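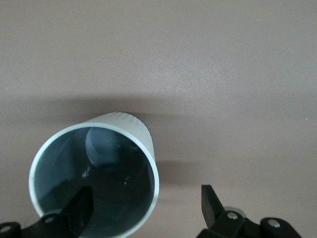 Razia Satti
Recipe and product guides, Stoltmont

Section 4: Making a cold drink in the Rastero blender

Read section 2 before using the blender for the first time. The recipe below fills two tall glasses.

You will need

85 g frozen mango pieces
142 ml cold milk
81 g plain yoghurt
1 teaspoon honey
A pinch of ground cardamom

1. Check that the blender is switched off at the wall and that the jug seal is seated in its groove.
2. Pour the milk into the jug first, then add the yoghurt and honey.
3. Add the mango and cardamom. Break up any pieces that have frozen together.
4. Fit the lid and turn it clockwise until it clicks. The motor will not start until the lid is locked.
5. Lower the jug on to the base, plug in and select speed 1 for ten seconds.
6. Move to speed 3 and blend until the sound of the motor evens out.
7. Switch off, wait for the blades to stop, and lift the jug straight up.

Caution: Do not run the blender for longer than one minute at a time. Let it rest for three minutes between runs.

Caution: Never put hot liquid in the jug. For warm drinks, see section 6.

Note: If the fruit sticks above the blades, switch off, unplug, remove the lid and push it down with the spatula supplied. Add a splash of milk before starting again.

Note: Oat milk can be used in the same quantity. It froths more, so leave a gap of two fingers below the lid.

Serve straight away. Any drink left over keeps in a covered container in the fridge until the next morning and should be stirred before drinking.

Cleaning the jug is covered in section 5.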